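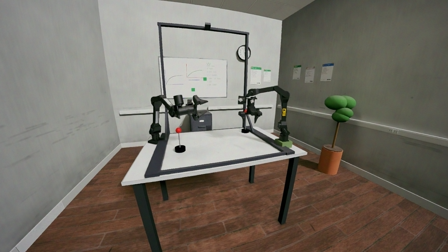
# About Trasov Licensing Help

Small office, paperwork only. We help people get ready for firearms dealer and collector license applications -- forms, zoning letters, fingerprint cards, the record book. We don't sell guns and we don't sell ammo. People still call asking, so its going first on the page.

Angus Haldane started Trasov after his own dealer application came back to him over one blank line. Spent 5 years behind a gun shop counter before that, doing the bound book every night. Still checks every packet himself before it goes in the mail.

## What we do

- New dealer packets, home or storefront
- Collector (curio and relic) applications
- Renewals -- please call 90 days out, not the week of
- Bound book setup, paper or spreadsheet
- Mock inspection at your shop, half a day

356 packets out the door so far. Flat fee per packet, quoted on the phone. No monthly plan.

## How it goes

Call first. We ask what you want to do with the license and where, then we look at your city's zoning rules. Zoning is where most home applicants get stuck, and we would rather tell you no up front then take your money. After that you get a checklist by email. Send stuff back in any order, we sort it.

Record keeping is the other half of the job. New dealers mix up acquisitions and dispositions all the time, so we teach it as two sides of one table. Think of the two red-topped sticks in the picture, one near each side. Gun comes in, left side. Gun goes out, right side, same line, with date and name. Do it the same day.

## What we don't do

Not lawyers. If your case needs one (old conviction, denied application, a revocation) we'll say so and stop there. We also can't speed up the goverment's end. Wish we could.
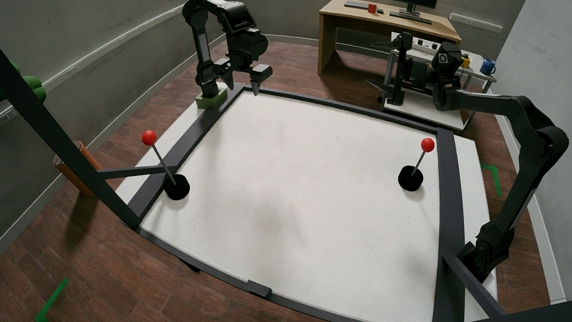 Office is open weekdays, Saturdays in November by appointment. Ask for Angus. Leave a message if it rings out -- he calls back.

Page updated April 17, 2018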